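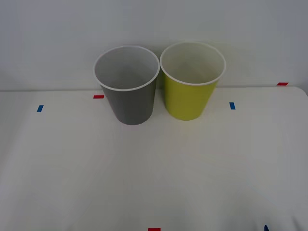 Archives Threads By date By author Subscribe Help

Subject: Re: [offshore-list] That rescue off Lutedetti Reef
Date: November 23, 2021

Hi all,

Rainer, thank you so much for digging this up! I'd only ever heard the short version at the pub, where the dinghy gets smaller and the sharks get bigger every year, so it was wonderful to read it from someone who was aboard the ship that did the picking up. I'll quote the main bit again for anybody who gets the digest and missed it:

> Rainer Gerlach wrote:
>
> I was third mate on the Tirkex at the time. We were 19 hours out of
> port with a load of timber and the old man had us well south of the
> usual track on account of the swell. The lookout reported a light low
> down on the port bow, then lost it, then had it again. It turned out
> to be a bicycle lamp tied to an oar.
>
> There were 3 of them in the dinghy off the yacht Retavance. They had
> been adrift 76 hours. The skipper, a chap called Brandes, wouldn't
> come up the ladder until we'd taken the dinghy's bailer on board,
> because he said it belonged to his neighbour.
>
> We had 22 people on the ship and I think every one of them was at the
> rail. Happy to answer questions but it was a long time ago and my
> notebook from that trip has had tea spilt through it.

The bailer! I laughed out loud at that and then had to read it to my wife, who has sailed with me long enough to recognise the type.

I do have questions, naturally. First, the light. A bicycle lamp in those days would have been the old sort with the big square battery, wouldn't it? I can't see one of those lasting three nights if they'd left it burning, so I suppose they were rationing it and only switched on when they thought they could hear engines. Do you remember whether Brandes said anything about that? The on-off-on your lookout reported could have been the swell, but it could just as easily have been somebody's thumb on the switch.

Second, the drift. I got the old paper chart out last night and spread it over the kitchen floor (the dog was very helpful). If the Retavance went down where the newspaper said she did, just inside the reef, then for you to find them that far south they must have gone out through the gap on the ebb in the dark. I've been through that gap under motor in broad daylight in January with a flat sea and my mouth was dry the whole way. In a rubber dinghy, with one oar! Or did they have both oars, and one was just in use as a lamp post?

Third, water. The cutting my aunt kept says they caught rain in a spray jacket, but it also says the yacht was a ketch in one column and a sloop in the next, so I wouldn't bet the house on it.

To the person who asked off-list whether the search planes ever went that way – as far as I know they didn't, they were working the northern side because that's where a hatch cover washed up. I'd love to be corrected if anyone has better information. There must be a log of the flights in a box somewhere.

I'm happy to scan the aunt's cutting if there's interest. It's gone the colour of weak coffee and the fold runs straight through the only photo of the yacht, but you can still make out the rig if you squint. (Ketch, I reckon.)

And Rainer, please don't throw out that notebook, tea or no tea. Even a few legible pages would be a treasure. What did the cook give them for breakfast? I've been wondering about that all day.

Cheers from a very windy harbour,
Mick

Previous message Next message Reply to list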